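Call for Participants: Home Routines and Hand Care Study

Brindlow is looking for adults to take part in a three-month study of how people look after their hands at home. We want to hear from people whose hands get a lot of wear – cooks, gardeners, nurses, hairdressers, mechanics, parents of small children – and from people who have never thought much about it.

The study covers washing, drying, use of creams, gloves, and the small habits that come with each. You do not need a skin condition to apply, and you do not need to buy anything. We are hoping to enroll 500 households across the Varar area. Enrollment opens in May.

What you would do

You would keep a short diary, on paper or online, for the full 3 months. Most entries take a few minutes. You would also come to our office twice, once at the start and once at the end, for a visit of an hour or so. 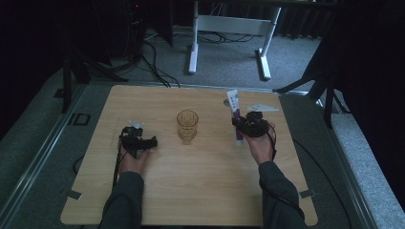 Products are a large part of the diary, and we ask you to write down everything that goes on your hands, including soap and sanitizer. Please use the name on the label if you can find it. If the name has worn off, a few words will do, and "white tube, purple markings" is a perfectly good entry. Store brands count. So do things you borrowed from someone else in the house. If you stop using something partway through, note when you stopped and, if you remember, why.

You may keep using whatever you normally use. We do not ask anyone to switch products or to try a new one. The diary form is the Illudow four-page version, and it comes with a filled-in sample to look at before you start.

Who can take part

You should be 18 or older and live at the same address for the length of the study. More than one adult in a household may join, but each needs a separate diary. You should be able to read and write in English. A large-print diary can be mailed on request.

Please do not apply if you have had hand surgery in the past six months or are already enrolled in another skin study. If you are not sure, apply anyway and mention it on the form. 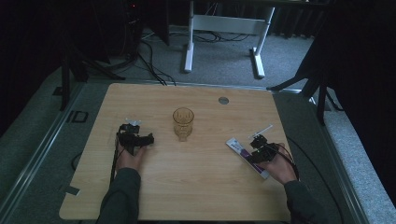

Visits are held at the Raju Building, Room 498, on the fourth floor. There is an elevator, and parking behind the building is free for participants. Appointments run from 8 a.m. to 6 p.m. Bring your diary to the second visit even if it has gaps in it. A diary with a missed week is still useful to us.

Payment

You will receive a gift card at each visit, and a larger one when the diary is returned. Bus fare is paid back with a receipt. We cannot pay for child care, but children are welcome to wait with you.

How to apply

Fill in the short form on the Brindlow website or pick up a paper copy at the front desk. We mailed over 3000 postcards to local addresses, but you do not need one to apply. We will write back within two weeks, either with a visit time or to let you know that the places are full. You can leave the study at any point by phone or email and keep any gift card you have already received.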